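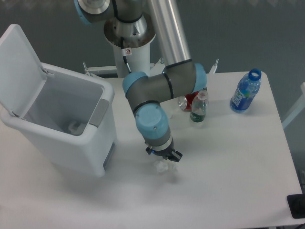 Friday, November 27, 2020

Home late, feet sore, but I want to get this down before I forget it all. Went to the Vurach open day after work, which I nearly skipped because of the rain and am so glad I didn't! You had to book a slot (12 people at a time, masks on, everyone shuffling about trying to keep apart) and mine was the last but one.

First half hour was a talk about Skalel, their sorting project, and I'll admit I drifted off a bit. The chap kept saying they'd logged 2,000 pick-ups since January and I kept thinking about my tea. Then they took us through to the arms and I woke right up. I could have watched the tidying one all night. It's only an arm over a white table with some drinks things and a bin on it, the sort of mess I leave on my own desk by Wednesday, but you find yourself leaning in and holding your breath every time the fingers go down.
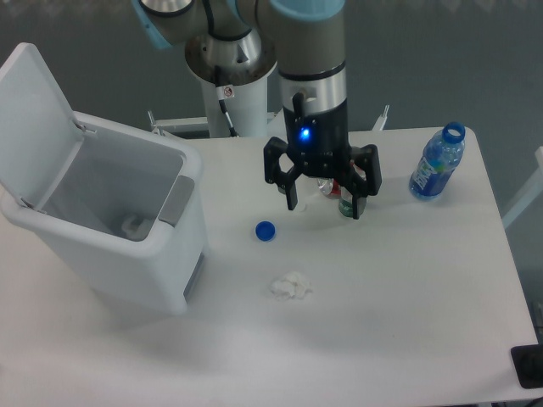
Going in over the cans, with the bin open on the left.

A lady next to me asked whether it could do her grandson's bedroom and got a very serious answer about soft objects. Apparently tissues are a pain, and clear plastic is worse as it's hard for the cameras to pick out. I have the same trouble with cling film, so I felt for it.

Velteta had a stand by the door with leaflets and free pens (took 4, no shame). Missed the 37 bus by seconds and stood in the wet outside Kos eating chips, perfectly happy. Must ring Mum tomorrow and tell her, she'll want one for the kitchen.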